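Lomstead Hand Comparison: Progress Report to the Ostico Fund
January 2, 2022
Prepared by Rakiya Okeke

Work this period compared two controllers for the five-fingered hands in simulation. Each controller completed 200 trials on the kitchen counter task. The Rornell controller dropped the cup in 39 trials and the in-house controller in 12. Casimiro Segura is reviewing thumb placement in the failed grasps.
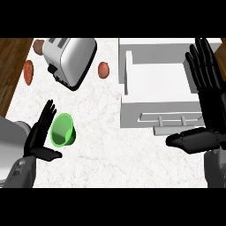

Simulated counter with both hands open and the green cup on its side.

Trials with the drawer handle begin in the next period.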